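**Tracking drops out in cloth folding demos, keep or toss?**

Hi all, new to this, sorry if its been asked. Collecting folding examples with the hand-held grippers, fisheye on each one, marker tags on the devices. Pink cloth on the gray surface. We did 281 episodes since September and after the Mistinus filter only 141 are left. That's half my work gone!! Log says "pose lost" on nearly all the rejects.

Looked through a bunch of them by hand. The fold itself seems fine to me in most. Pose goes bad when I bring the gripper down close.
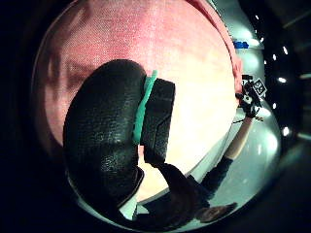 Jitendra Prajapati asked if the pose gets lost for the whole episode or comes back, and said the filter has a setting for max gap length that ships way too strict.

@Jitendra comes back, usually in under a second. Didn't know about the gap setting, will look. Gap is set to 4 frames right now, I guess thats the default.

Edit: adding one more from the same batch. My theory is the gray surface is the problem, there's nothing on it for the tracker to grab and the overhead lights leave white spots on it. Is that a thing?
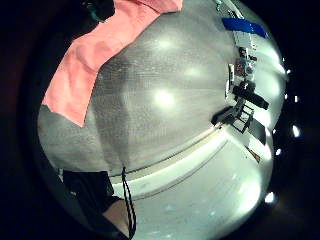 *Pink cloth upper left, most of the view is plain gray.*

So the questions:

- can I rescue the rejects or do I redo them
- should I change the surface
- do short dropouts even matter for training

Nermin Yurt

---

## 3 answers

**Sarla Pal** (accepted)

Yes its a thing. Plain shiny-ish surface + fisheye = few good features in the middle, and highlights move when the camera moves, so the tracker follows those and drifts. The stuff at the rim of the view is what's holding your pose together. Shelves, desk clutter, cables. Don't tidy up!

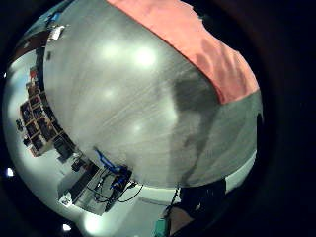
Also don't move any of it halfway through a session. We cleaned a desk at lunch once and had to re-map everything after.

For the rejects: raise the gap to 15 frames or so, interpolate, then watch every rescued episode next to the raw video. Toss any where the gap lands on a grasp or a release. A gap while you're just carrying the cloth across is mostly harmless. We got a batch from 141 up to 171 this way using Birum... wait no that's your number for the 141, ours was different. Anyway expect a few dozen back, not all of them.

Surface: put a mat with some pattern under the cloth if you can. But then vary it, or the policy learns the mat. And come in slower for the last few inches, fast approach + close up is the worst combo.

Comment from Nermin Yurt: gap at 15 gave me 171 total!! redoing the rest Sunday. thank you
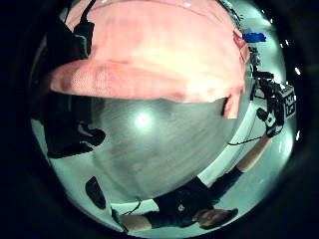

**Jawad Warraich**

Would not interpolate at all tbh. Re-record. Folding demos are short, you can do a lot of them in an afternoon and you'll be better at it by now than when you started. Old ones from week one are probably your worst demos anyway, pose or no pose.

One more thing, check that the two grippers are time synced before you blame the tracker. Ours were off and it looked like tracking loss in the log.

---

**Nisha Maurya**

same problem here, did you fix it? mine is with Fesano export tho so maybe different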